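29 April 2019
By Hüsnü Sönmez

Learning to shut a drawer, one rendered room at a time

A drawer is an awkward thing for a robot arm. It moves along one axis only, it hides part of itself inside something else, and a push applied a few centimetres off the centre line can jam it. The Totard group has spent two years on this narrow problem, and its latest report, circulated in February under the project name Skumum, deals with a question of training method: how much does the look of a simulated room matter to a policy that will only ever be judged on what the arm does?

The work is done in simulation throughout. The physics is kept simple and fixed. The cabinet has one sliding joint with constant friction, and the arm receives position commands at 15 per second. What changes between training runs is the rendering. Surface textures, floor patterns, wall finishes and lighting are drawn afresh for each episode, while the geometry of the drawer and its handle stays the same.

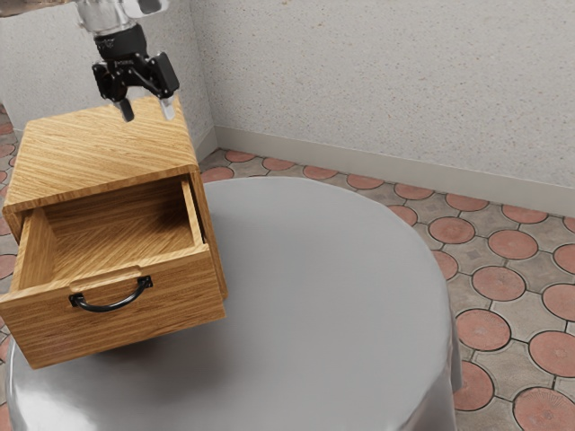

Open drawer and open gripper in one of the rendered rooms.

Each policy was trained on 100 demonstrations and then tested over 100 episodes in rooms it had not been trained on. The baseline saw a single room, with plain walls and a plain floor. The second policy saw a different room in every demonstration. Both used the same network, the same number of training steps and the same starting weights.

The baseline closed the drawer in 15 of its test episodes. The policy trained on varied rooms closed it in 55. The gap is large, but the report is careful about its cause. When the floor alone was varied, most of the gain disappeared. When the wood of the cabinet was varied and everything else held still, much of it remained. The authors take this to mean that the baseline had tied its estimate of the drawer position to the grain of the wood, and had little use for the edges.

Grain is a poor guide to position. It repeats, it runs in different directions on neighbouring panels, and under a strong light its contrast falls away. An edge carries more information per pixel, provided that the view contains enough of it to tell which edge is being seen.

Close views make this harder. With a board filling much of the image, there is no handle to refer to and no sight of the gripper fingers. The network must work from a corner, a seam and the change from wood to grey. The report treats such views as a separate input, encoded by their own small network and joined to the main features before the action is predicted. Removing the close input lowered the success rate in the last stage of the push and made almost no difference before it. 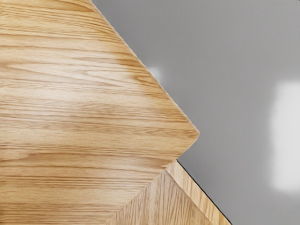 Prajapati is not persuaded that texture is the main variable. In a written response to the report, Prajapati argues that redrawing the lighting also moves the shadows, that the shadow of a drawer is itself a measure of how far it is open, and that the two effects ought to have been tested apart before anything was said about grain.

The authors accept the point in part. Lighting and texture were sampled together in the main runs, and the test with only the wood varied was a small one. A further set of runs, with the lamps fixed and the shadows switched off in turn, is under way on the Tresmont cluster.

The larger omission is friction. A real runner sticks, and its resistance changes along its length. Nothing in the present results says how either policy would respond to that, and the report makes no claim for hardware.

Contact the editors | © 2019 All rights reserved | Back to top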